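Old phones, a thread
2 min read
Print | E-mail

1/ Doing the thing I've put off since March: sorting out the dead phones. They all go in the white basin first, then we decide who lives.

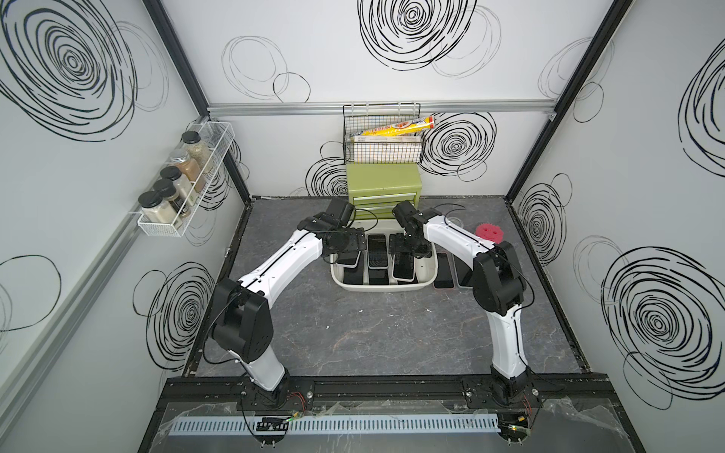
2/ Step one: chargers
Found 21 cables in the hall closet. Most fit nothing I own. The basin phones get one night each on the good charger, and if there's no sign of life by breakfast, off they go to the recycling place in Pikham.

3/ Mirsad says I should be selling them - he got 80 bucks for his at Luketti, cracked corner and all. Mine are a lot older than his, so I'm not holding my breath!

4/ Step two: pictures
The one I really care about has 416 photos on it, nearly all of the lake trip (and a few of my thumb). Copy first, wipe second. Please learn from my 2016 self, who did it the other way around.

5/ Someone asked about the red sponge with the little face. It's staying, it's not up for grabs, stop messaging me lol

6/ Also yes, the little yellow-green chest with the two drawers is where the keepers will go. Top drawer phones, bottom drawer cables. If it doesn't shut, I kept too many.

7/ First one's on the charger now. Will report back tomorrow - if you have a spare old wide-pin cable, I'm in Gromham all week.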